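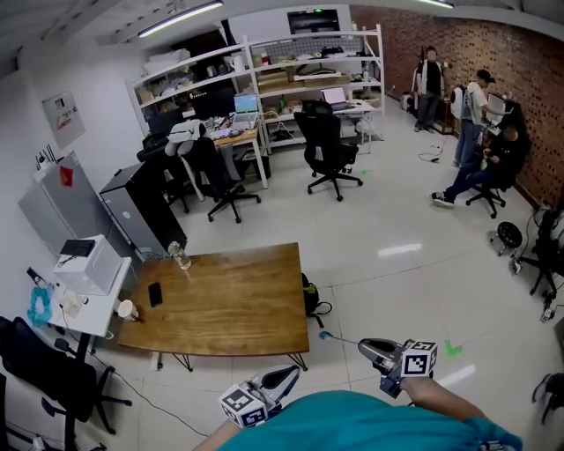

The Hoverville Tap Water Challenge wrapped up its first season this month, and people all over town are still talking about it. The idea was wonderfully simple: go without buying bottled water from the start of September to the end of November, and fill up from the tap or from one of the new public fountains. More than 1,000 residents signed on, in a town where the organizers had hoped for 200! Anyone who has spent time in an office will know what they were up against. There's the clear plastic bottle left on the far corner of the coffee table, a phone near its edge, the paper cup parked on a side table, the mini refrigerator against the wall. Those small habits add up over a year, and plenty of Hoverville people decided this fall was the time to try a different one.

The challenge grew out of the fountain project, which readers will remember from the spring. The town put in new bottle-filling fountains at the library, at the ball fields on Lisaneck Road and inside the front doors of the recreation center. They're the tall kind with a sensor, so you hold your bottle under the spout and it fills in a few seconds. The one at the ball fields has a low bowl at the bottom for dogs, and on a warm Saturday-type crowd it may well be the most popular fixture in the park. The library fountain was the first to open and the only one indoors that stays available into the evening, until 8 p.m.

Signing up took a minute. You picked up a paper card at the library desk or the Kahsay Hardware counter, wrote your name on the front, and got a stamp each week you kept it up. It was all on the honor system. A full card could be traded for a steel bottle with the town's heron on the side, and the first batch of those was gone before Halloween. A second batch came in green, which caused a certain amount of envy among people who had already claimed theirs in gray.

Schools got into it in a big way. The middle school ran its own version by homeroom, with a chart in the main hallway, and the winning class earned a morning of sledding on Prukell Hill once there's enough snow to do it properly. The elementary school took a gentler approach and had the younger kids design labels for their bottles. Those labels are up in the library's front windows through the end of the month, and they're terrific. There are sharks, a great many rainbows, one very detailed garbage truck and a self-portrait in which the artist is being rained on and seems delighted.

Then there was the taste test! On a bright afternoon in October, the water department set up tables outside the recreation center and poured samples from unmarked pitchers: Hoverville tap water, chilled tap water and a store-bought spring water. Some 200 people stopped by to try them. Chilled tap came out on top, the spring water was second, and plain tap finished close behind. The department's advice for anyone who finds their water a little flat is to keep a pitcher in the refrigerator overnight with the lid off. A slice of cucumber doesn't hurt either.

That taste test drew out a lot of good questions, and the department has promised to put the answers in the next water bill. The one that came up most was whether the water is hard (yes, moderately, and it's what leaves the white ring in your kettle). Another was where it comes from. Hoverville draws on 2 wells east of the river, and the water goes from there up to the storage tank behind the Prukell orchard before it heads downhill to the rest of us. Quite a few longtime residents had no idea about the tank, which is painted the same green as the trees and does a great job of hiding. Tours of the well house are planned for the spring, and there's already a waiting list.

Businesses joined in as well. The bakery on Main Street put a blue drop sticker in its window to show that anyone can walk in and ask for a free refill, no purchase needed, and within a couple of weeks the stickers were spreading down the block. The barbershop has one. So do the laundromat, the bike shop and the bank, which keeps a pitcher next to the lollipops. If you run a shop and would like a sticker, they're free at the town hall front desk.

It wasn't perfect, and the organizers have been happy to hear what could be better. The fountain at the ball fields was out of service for part of October while a valve was replaced, right in the middle of the soccer season. Several people who work out on the county road pointed out that there's nowhere to refill between the feed store and the Lisaneck town line. A number of parents asked for a fountain lower to the ground at the recreation center, where the youngest swimmers have to be lifted up. That one is already on the list for next year, along with a possible fourth location at the trailhead parking lot.

Outdoor fountains are being shut off for the winter and will be back on in April, weather permitting. The two indoor ones stay on all year. Completed cards can still be turned in at the library until the end of the month, and a card with up to 3 missing stamps will be accepted (everyone forgets a week). Steel bottles in green are still available, but the gray ones are finished and won't be reordered.

And yes, there will be a second season! Neighboring Lisaneck has asked to take part, and there's talk of a friendly contest between the two towns, with the losing side's officials serving lemonade at the winner's summer fair. Sign-up cards should be ready in August. Hoverville has a head start on fountains, Lisaneck has the larger high school, and both already sound very sure of themselves.

Get town news in your inbox. Enter your email address to receive our free weekly newsletter. You can unsubscribe at any time.

News > Around Town > Hoverville

Related stories
Bottle-filling fountain opens at Hoverville library
Kahsay Hardware extends its winter hours
Leaf pickup: when to have your bags at the curb
Prukell Hill sledding rules for the season
Lisaneck Road repaving finished ahead of the snow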